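3.2 Collecting demonstrations in the simulated kitchen

All demonstrations were gathered in one simulated kitchen layout, which we call Felen. The operator drives a single white arm from the keyboard and a hand controller, and the simulator logs joint positions, gripper state and the rendered views at every control step. The spoon task was chosen as the first one to record. The handle is thin and the spoon is small next to the toaster, so a poor approach angle shows up early in training.

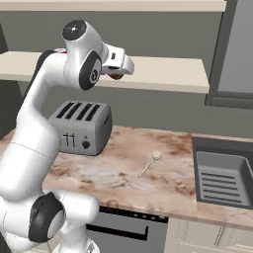 Household Manipulation Group, Genilik Robotics Laboratory

Figure 3. Spoon task in Felen. The gripper is over the counter and holds nothing; the spoon lies flat on the marble to the right of the toaster.

Two operators, Keabetswe Oosthuizen and Keerthana Raju, recorded 100 demonstrations each, for a total of 200. Both had 30 minutes of practice beforehand, and none of the practice runs were kept. An episode begins when the operator presses the start key and ends when the spoon has been released or the time limit is reached. Episodes that ran out of time were labelled as failures and stored in a separate folder. They are not part of the 200.

Spoon position and heading were drawn at random within a rectangle on the open part of the counter. The toaster and sink are fixtures of the layout and were left in the collision model, so a path that clips the toaster ends the episode. Colour and lighting were not varied during recording. We apply that variation later, when the episodes are replayed through the Vinoter renderer.

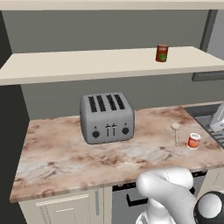
Replay also let us fix a fault in the early data. In March we found that the gripper signal lagged the joint signal by one control step in the first 50 episodes. We shifted the signal, replayed those episodes and kept the ones that still finished with the spoon released inside the goal area. The rest were recorded again by the same operator from the same starting state.

Operators were asked to work at a steady pace and to avoid long pauses above the counter. Pauses that remained were trimmed by the script described in Section 3.4.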